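About Kandasamy Dental Laboratory

Kandasamy Dental Laboratory makes removable and fixed dental appliances for general practices, denture clinics and two hospital departments. The laboratory was set up by Raelene Trevaskis as a single-bench repair service for broken dentures. It now has 22 staff and handles full and partial dentures, crowns, bridges, night guards, orthodontic retainers and implant-supported work.

We do not treat patients and do not sell to the public. All work is made to the written prescription of a licensed dentist or denturist. Patients who contact us about a denture or guard are referred back to the office that ordered it.

How the work is organized

The laboratory has 4 sections: models and intake, removable, fixed, and finishing. Each case gets a number at intake and keeps it until the invoice is closed. The number is written on the case pan, the lab slip and the model base. Impressions are disinfected on arrival whether or not the sending office has already done so. If an impression shows a drag or a void at the margin, intake calls the office before pouring, and the due date is held until we have an answer.

Digital scans are accepted in open file formats through the Gometti portal. Scans and physical impressions follow the same schedule. A bite record is required with both.

Removable work is led by Noeline Tapsell, who joined as a trainee and has run the section since the move to the Naridow Street building. Her section completes 330 units in a normal month, counting repairs and relines. Wax try-ins are returned on the office's own articulator if one was supplied.
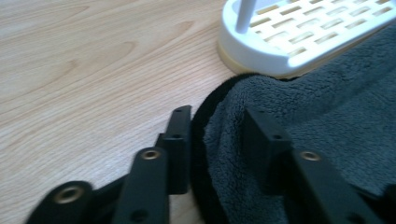 Repairs received before 10 a.m. are normally sent back the same day, provided the parts fit together and no tooth has to be ordered. A fracture through the midline of an upper denture is often a sign of poor fit, and in those cases we attach a note suggesting a reline. The decision is the dentist's.

Materials and records

Every alloy, ceramic and resin we use is logged by lot number against the case number. A material statement goes out with each finished case and should be kept in the patient's chart. Nickel-free alloys are used for all partial frameworks unless the prescription says otherwise.

Remakes are free for 36 months on fixed work if the original model or scan is available. Shade changes requested after glazing are charged at half the unit price.

Training

We take on trainees each September. The first year covers model work, custom trays, bite rims and basic repairs, followed by a choice of section. Part of the course is taught at our smaller Skukutora site, which handles retainers and guards only.

Visits

Dentists and their staff may visit either site on a Tuesday afternoon by arrangement with the intake desk. Custom shade matching is done at Naridow Street only, and the patient must bring the lab slip from the referring office.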